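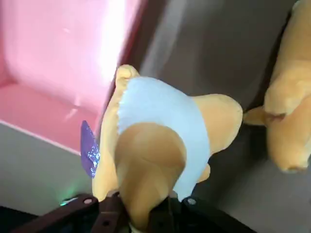 4. Setting Up Viewer Voting for a Live Round

This section covers voting set-up in Mevura Stage for televised or streamed talent shows. Complete Section 3 (Contestant List) first. You need a producer login.

4.1 Create the round

1. Open Rounds and select New Round.
2. Enter the round name as it will appear on screen. Names longer than 50 characters are cut short in the lower-third graphic.
3. Add the acts in running order. A round holds up to 300 acts, including reserves.
4. Set the round type to Open Vote, Judges Only or Split.
5. Select Save Draft.

Note: Changing the round type after the draft is saved clears the judges' weighting. The running order is kept.
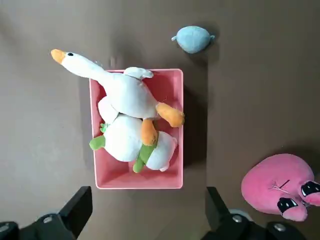
Drafts stay private to the production team until they are published. Judges who log in before that point see the previous round. If two producers edit the same draft, the later save is used, and the earlier version moves to the History tab.

4.2 Set the voting window

1. Select the round and open Timing.
2. Choose Manual or Timed. For Timed, enter the window length in seconds. The default is 300.
3. Set the warning tone.
4. Connect the Sistar caption feed if the countdown is to appear on air.

Caution: Do not open a window while a recorded segment is playing on the same channel. Votes received in that state are logged against the act last marked Live.
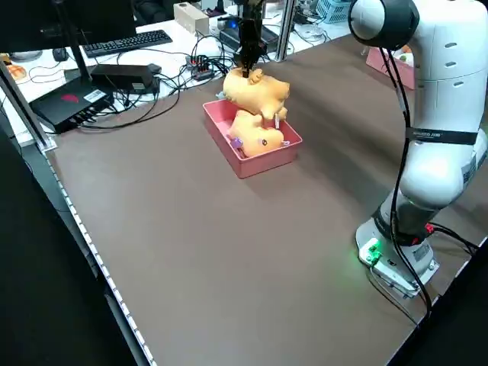 Fig. 4-2. Yellow-orange plush toy in a pink tray, with white robotic arm at right.

For repeat broadcasts, set the window to Closed before the file is sent to playout. The on-screen countdown is part of the graphics layer and can be removed without a new edit.
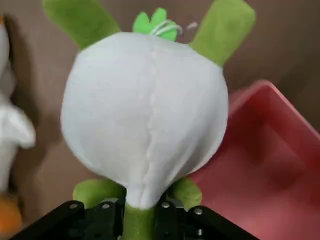 4.3 Test and publish

1. Select Rehearsal Mode. The status bar turns amber.
2. Cast one test vote for each act from a second device.
3. Check that the totals on the MacPherson scoreboard output match those in the Results tab.
4. Select Clear Test Votes.
5. Leave Rehearsal Mode and select Publish.

Caution: Clear Test Votes cannot be undone. Export the results first if they are needed for the rehearsal log.

If the totals do not match, restart the scoreboard output and repeat steps 2 and 3. If the fault remains, save the log and send it to your support contact with the round name.

Section editor: Heledd Rowlands
Last updated: August

2 comments

Related items
Section 3: Contestant List
Section 5: Judges' Panels and Weighting
Using Zumstead audio cues with Mevura Stage
Exporting results after a broadcast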